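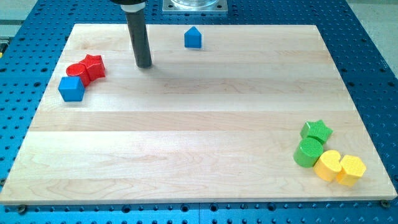 Asked in the replies yesterday: why steer the arm with a hand controller at all, when you could just take hold of it and push the blocks yourself?

Fair question, and we do both at Gilwood. A thread on what each is like, for anyone setting up a pushing task. 01/02/2019

Task first. One rod, eight blocks, one board. The arm can't pick anything up. It can only push. Someone reads out an instruction, someone else drives the arm until it's done, and the whole run is saved as one demonstration.

Instructions are ordinary sentences. "Push the blue cube down to the green star." "Move the yellow heart away from the hexagon." "Bring the two blue ones together." We try not to tidy the wording up. If the reader says "shove the red tube over a bit", it goes in like that.

Guiding by hand: the arm is put into a slack mode where it holds its own weight, and you move it by the wrist. Most people get it in a minute or two. You feel the block through the rod, so you know when you've made contact.

The trouble is your arm is then in all the camera footage. The robot learns from those pictures, and when it runs by itself there's no human sleeve in them. We lost most of a week's recordings to that before we changed over.

The other trouble with hand guiding is that people cheat without meaning to. You tip the wrist, you nudge with the side of the rod, you lift and drop. The arm can't repeat half of it under its own motors.

So most of our data is by remote control. The driver sits at the side with a hand controller. Left and right, near and far. Height is locked so the rod tip stays just off the wood the whole time.

Locking the height was the best change we made. Before that new drivers spent all their attention on not digging into the board.

Which stick is "away" depends on where you sit. We had one chair on the left of the table and one at the front, and the drivers kept going the wrong way after swapping. Now there's one chair and it has tape round the feet.

Speed limit is set low. Experienced drivers complain about it. When it was higher the blocks skidded off ahead of the rod and you were chasing them, and a chase is a poor thing to learn from.

Someone's asked what software. We record with Furkis. It saves the camera pictures, the stick movements and the rod position against one clock, and puts the spoken instruction in as text. Setup was fiddly. It has been fine for us since.

On shapes. Cubes are easy, you push a flat face and they go straight. Stars are a pain. Get the tip between two points and it steers nicely, hit a point and it spins. The heart has a notch and drivers learn to use that.

Cylinders depend on what you touch and where. A bit off centre and they slip round the rod. I tell new drivers to make short pushes and go round the back again as often as they need.

Going round the back is most of the skill. You're nearly always on the wrong side of the block to begin with. A new driver pushes, overshoots, pushes from the other side, overshoots again. A good one spends longer travelling and less time in contact.

Tight groups are harder. With three blocks pressed up against each other, getting one out means moving the other two. We tell drivers that's allowed. The instruction only says what should happen to the block it names.

Blocks bunched near the edge are the worst case. There isn't much room to get the rod round the outside, so you have to work them back towards the middle from whatever side you can reach. Allow extra time for these.

Reply from Zerouali: don't throw away the bad runs, a robot that has only seen perfect pushes has no idea what to do after a slip.

Agreed, and we came to it late. We used to delete any run with an overshoot. Now we keep it if the driver recovered. The only ones we delete are where the instruction was misheard, the recording dropped out, or a hand went in over the board.

Numbers, as people have asked. Target for February is 2000 demonstrations. We have 478 that passed checking. The group at Jeltcombe had 800 on a similar setup when they first got pushes worth watching, so I'd hope to see something before we reach the target.

Checking is slower than I planned for. A second person watches the run with the instruction hidden and types what they think was asked. If the two don't match in meaning, we look at it together. Usually it's a vague instruction and we fix the text.

"Next to" has caused more arguments than any other wording. Touching? A finger's width? We settled on letting the driver decide, and recording lots of different drivers.

We don't reset the board between runs either. Wherever the blocks ended up is where the next instruction begins. It saves a lot of time and you get odd layouts you'd never have set out on purpose.

The one thing to watch is that everything drifts. After a long session a lot of blocks end up on the side nearest the driver. So every so often the reader gives instructions that send things back up the board.

Sessions are kept short. Half an hour driving, then swap to reading. Past that the pushes get sloppy and you can see it in the stick traces, lots of little corrections that do nothing.

Do I recommend hand guiding for anything? Yes, for teaching people. Five minutes of moving the rod by the wrist and they understand what a push feels like. Then they go to the controller and do far better on their first run. We don't record that part.

Question about whether a mouse would do. We tried one. Fine for short pushes. On long ones you run out of desk, lift the mouse, and the rod stops halfway. Those pauses go into the data and the robot learns to pause.

Also asked: is the board fixed? Yes, it's screwed down to the table. If you're building one, do this first. Ours used to creep when someone leaned on it, and then the rod positions no longer lined up with the older recordings.

Will post the instruction list when it's been cleaned of duplicates. Next job is a second driver's seat cushion and a longer cable for the controller.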